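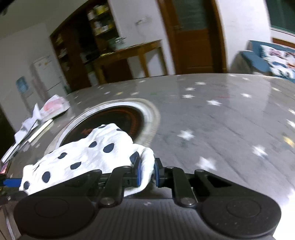
Brornthorpe Holiday Flats – kitchen and general safety check
Flat 7, first floor
Date: 1/27/18
Checked by: Vilho Eskola
Last full check: August

Marks: OK / FIX (do before next let) / WATCH (look again next visit)

KITCHEN

Hob, glass and rings – OK
No chips, no cracks. All rings come on and go off at the knob.

Hob, markings on knobs – FIX
Back left has worn off completely. Guests will be guessing. New knob or a sticker, don't mind which.

Cloths and tea towels – WATCH
No hook anywhere near the sink, so they end up on the worktop or the hob. Put a rail on the inside of the sink door. Same note as Flat 2, same answer.

Extractor – FIX
Filter thick with grease. Runs but very loud on the top speed. Wash filter first, then see.

Fire blanket – OK
On wall by door, tapes hanging free. Good.

Oven door seal – WATCH
Coming away at bottom corner. Pushed back in, will probbaly come out again.

Fridge – OK
Door shuts by itself. Salad drawer split but no sharp edge.

Kettle and toaster – OK / FIX
Kettle fine. Toaster flex has a nick near the plug, have taken it away. Needs replacing before the 15 February people if we can manage it.

Sockets – OK
Tested with the plug-in tester. The one behind the microwave couldn't be reached without shifting the unit – not done.

HALL AND STAIRS

Smoke alarm, hall – OK
Pressed, loud. New battery in.

Smoke alarm, landing – FIX
Pressed, nothing. Battery fine in the other one so it's the alarm. Date on the back has gone past anyway. This is the urgent one, please don't let the flat until it's up.

Handrail – WATCH
Bottom bracket loose. Tightened by hand, needs a longer screw and probably a plug. Bring the drill.

Stair carpet – OK
Worn on the second tread but well stuck down.

Front door lock – OK
Turns from inside without a key. Stiff in the wet, squirt of something would help.

Escape notice – FIX
Still shows the old assembly point by the Wellik garages. Should be the car park now. Reprint for all flats, not just this one.

LIVING ROOM

Window catches – OK
Both hold. Restrictors on.

Blind cords – FIX
Cleat missing on the left hand window. Cord hanging down to the sill. Have knotted it up high for the time being, thats not good enough for families.

Electric heater – OK
Cuts out when tipped. Guard firm.

Bookcase – WATCH
Fixed to wall at top, one screw only. Rocks a bit if you pull it.

BATHROOM

Carbon monoxide alarm – OK
In cupboard with the boiler. Pressed, sounded.

Boiler service – see Kinnunen
Sticker not filled in. They say they came. Ask them for the sheet.

Hot tap, basin – FIX
Far too hot. Valve needs turning down or swapping. Put up the warning card meanwhile, there are spares in the office drawer.

Bath mat – FIX
Suckers gone hard. Binned. Get 2, Flat 3 wants one as well.

Sealant – WATCH
Black along the back edge. Smells damp behind the panel, didn't take it off, ran out of time.

Light pull – OK

OUTSIDE

Step light – OK
Comes on at dusk according to the guests' book, I was there at midday so couldn't check.

Bin store – FIX
Lid hinge broken on the green one. Council job, ring them.

Path – WATCH
Moss by the gate. Slippery. Scrape and salt.

TO ORDER
Landing alarm
Toaster
Bath mats
Cleat for blind
Knob for hob
Long screws, pack of 20

Dutport hardware shuts early Saturdays so none of this is bought yet. Will go Monday. Keys back on the board, second hook.

V.E.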